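Packing for Mindholm with one bag

Mar 7, 2026

My flight to Mindholm is in July, so it is early to think about luggage. But I like to prepare slowly. Last time I took a big suitcase and I regretted it on the first evening, when I had to pull it up the hill from the bus stop over old stones. One wheel broke. The airline also charged me 33 dollars for it, each way.

This time I will bring only my grey Castora backpack. It is not a beautiful bag, but it has a wide opening and I can find my things without emptying everything on the bed. I plan for 13 days, and I will wash clothes in the middle of the trip. The guest house in Hughes Street has a laundry room, and they answered my email very kindly.

The most difficult thing for me is the colour. I always pack too many "maybe" clothes – a bright shirt for a dinner that I don't go to, white trousers that I am afraid to wear. Now I choose grey and dark blue, with one dark red favourite. Shoes are a separate problem. I have still not decided about the second pair.

For the tops, I prefer long narrow folds to rolling.

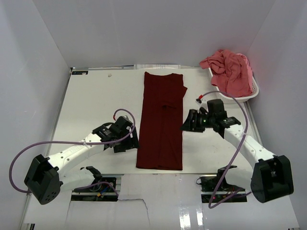 My sister disagrees and says that rolled clothes take less space, and that I should at least try it once before July. Maybe I will do a test at the weekend. I also need to find my plug adaptor, which I saw the last time when we moved the bookcase.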